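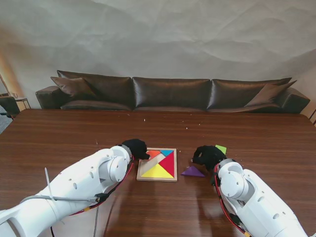
Tangram tray between the two arms, orange piece under the left hand.

Prekholm bimanual kit, first impressions

nbassi
Setup from the Prindero shop, 2,280 for the pair with hands, controller extra. Assembly was fine. Cable routing is left to the buyer and the manual gives it one paragraph. I've run 101 tangram attempts so far. Big triangles are reliable, small square is not.
Nives Bassi

torque_ledger
What counts as reliable? Placed in the tray, or placed flush?

nbassi
Flush. Anything riding on the border I log as a fail.

skaltodia_user
For that money I'd still take the Skaltodia with plain parallel jaws. Fingered hands are wasted on flat pieces.

Sun-ja Ma
Disagree. Jaws need clearance both sides of the piece, and the last gap in a tangram doesn't give you any. A fingertip can push from above.

skaltodia_user
So can a closed jaw.

Sun-ja Ma
With a wider contact patch, yes — and it drags the neighbour with it.

torque_ledger
Check the wrist cable on the left arm every 3,000 cycles. Mine chafed on the underside. Betancur sell a sleeve that fits.

nbassi
Ordered 2. Firmware update is due in May, will rerun the small square then.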